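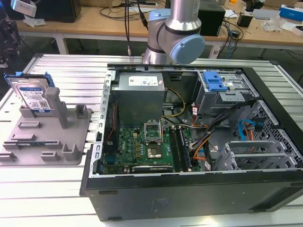
Pillarus漫画社今年七月宣布,旗下连载了149期的《锡尔代尔守夜人》(Sildale)将从第1期重新编号。官方的说法是“给新读者一扇门”。这种门,美漫读者见得多了,通常推开以后还是原来那间屋子。

带着这点成见,我和该系列的新任编剧通了两个小时电话。他要求不具名,理由是合同里有一条关于“宣传口径”的规定,他自己也没完全读懂。

我先问他,既然主角、城市、反派都没换,为什么非得归零。他停了一会儿,说:“你要听销售部的答案,还是我的?”

两个都要。

“销售部的答案是,第1期比第150期好卖。我的答案是,我接手的时候,前面的稿子我也没看完。”他说自己补到第40期左右的情节就开始做笔记,做到后来发现两位前任编剧给主角安排过互相矛盾的童年,一个在码头,一个在修道院,都画得很认真。“我总得选一个,或者装作没看见。”

他选了码头。修道院那一段在新刊第2期里用一句对白带过,说那是主角对外人编的故事。我告诉他,这种处理在老读者论坛上已经被骂了好几页。他说他知道,他每天都看,编辑劝他别看。

“骂得有道理吗?”

“一半有。修道院那几期是整个系列里画得最好的,我把它变成了谎话,换我也生气。可要是留着,我第1期得花六页解释。”

我读过新的第1期。开场的屋顶追逐利落,分镜也敢留白,比过去几年那种每格塞三个对话框的写法强得多。问题出在后半本:一个名叫弗洛基尔(Florkier)的新反派登场,戴面具,说谜语,在城里留下记号。我问他,这和以前那些戴面具、说谜语的有什么区别。

“他是会计。”

我以为他在开玩笑,他没有笑。按他的讲法,弗洛基尔原先替市政厅管账,记号其实是账目编号,要到第一个故事线末尾才看得出来。听上去不坏,但第1期里没有任何一格让人往这个方向想。我这么说了,他承认初稿里有一页账本的特写,后来为了给跨刊活动的预告腾地方,拿掉了。

跨刊活动正是我最不放心的地方。Pillarus已经放出消息,明年要把守夜人和太空题材的《彼得森号》(Petersen)并到一条主线里。一个在雨夜里翻窗户的人,和一艘星际货船,我想不出他们有什么话可说。

“我也还没想出来,”他说,“大纲会上他们给我看了一张封面,两边的主角背靠背站着。就这些,先有封面。”

那他会写吗?

“合同里有。”过了一会儿他又补充:“我争取到了一件事,活动那两期不进单行本的正篇,放在附录。只买单行本的人可以当它没发生过。”

这句话大概是整通电话里最能打动我的一句,虽然说到底,它是在承诺有些内容可以不读。

关于画师,他的话明显多起来。他说屋顶那场戏的剧本只写了四行,画师交回来五页,他把原本准备的旁白全删了。“我写惯了小说,老怕读者看不懂。她不怕。”我问这位画师能画多久,月刊的进度向来留不住人,前一个版本里换手最勤的时候,主角的下巴每隔几期就变一次形状。他说合同签到第一个故事线结束,之后“要谈”。

我又问价格。新刊页数减了,定价没有减,封底内侧还多了一页玩具广告。他说这不归他管,随后很老实地讲,他自己那份是在店里掏钱买的,因为样书没寄到。

最后我问他,十年后这个系列会不会再一次从第1期开始。

“用不了十年,”他说,“到时候希望他们至少把账本那一页还给我。”

第2期已经送印。店里的老板给我留了一本,我会看,单行本则等附录印出来再说。

2024年11月3日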